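Grorkaven Guest Rooms: Bedding and Soft Furnishings, Gallery 27

Introduction

The gallery covers the bedding and small textile items in the guest rooms at Grorkaven, following the April changeover. It is kept by Radymyr Holovko for the people who make up the rooms, and it replaces the older printed sheet in the linen cupboard. Each entry has a line or two on the item, how it is folded, and where it is stored. Entries are grouped by room. Washing temperatures are on the cupboard door and are not repeated.

Item numbers follow the linen register. Numbers below 200 are flat linen, and numbers from 200 upward are knitwear, throws and anything else that does not go through the press.

Room Ivus

Flat sheet, white, register no. 62. Folded in thirds lengthwise, then in quarters. The hem with the woven tag goes to the inside of the fold. Stored on the second shelf, left side.

Pillowcases, white, envelope closure. Stored inside one another in pairs. The closure faces away from the door when the bed is made.

Wool blanket, gray. Not machine washed. Aired over the rail for one afternoon between guests and brushed along the nap. If the binding has lifted at a corner, set the blanket aside for mending and take the spare from Skenstead.

Mattress pad, quilted. The elastic on the foot end is shorter than on the head end. Fitting it the wrong way around produces a ridge at shoulder height that cannot be smoothed out afterward.

Room Monti

The Monti bed is made up in red. The color set was bought as one lot and is kept together, as replacements from a later dye lot did not match under daylight.

Sheet, red-pink. Tucked on three sides and left loose at the head until the pillows are in place. Creases are pulled out by hand from the center toward the edges. The weave is slightly open and will show pulled threads, so rings and watch straps should come off before tucking.

Pillow, red. Set flat against the head of the bed. The upper side fades faster than the lower on account of the window, and the pillow is turned over at every change.

Black knitwear, register no. 207. Sorted and folded on the bed after the sheet is on, as there is no table in the room large enough. Knit items are laid out flat before folding; bunched fabric hides twisted sleeves and turned hems.

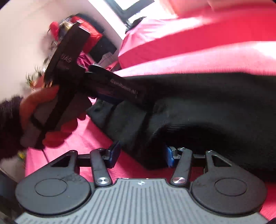
Dark knits also shed. Fuzz from a black item shows up clearly on the red sheet, and the sheet is gone over with a lint roller once the folding is done. One pass along the length and one across is enough. If fibers remain, the sheet goes back to the wash and is not brushed, which only works them deeper into the weave.

Folding sequence for heavy knits: spread face down, bring both sides to the center line, smooth from the neck end to the hem, then fold up twice. The finished fold should be no wider than the shelf divider. Items are not hung. Hanging lengthens the shoulders within a few weeks, and the stretch does not come out in the wash.

Throw, cream, fringed. Placed across the foot of the Monti bed only when the room is let. The fringe is combed with the fingers. Stored rolled, with tissue inside the roll.

Room Skenstead

Skenstead is used as the reserve store and has no fixed bedding of its own. The bed is made up from the Ivus spares when needed.

Spare wool blanket, gray. Same dimensions as the one in Ivus, with a slightly darker binding. Kept in the cotton bag on the top shelf.

Mending basket. Items waiting for repair are tagged with the register number and a short note of the fault. Untagged items are returned to the room they came from.

Cedar blocks. Sanded lightly in April and replaced when sanding no longer brings back the smell. One block per shelf for knits, none for flat linen.

Notes on the register

The full linen register is filed in binder 2731 in the office. Corrections to this gallery go to Radymyr Holovko with the item number and the room name. Items withdrawn from use stay in the register with a line through them, and their numbers are not issued again.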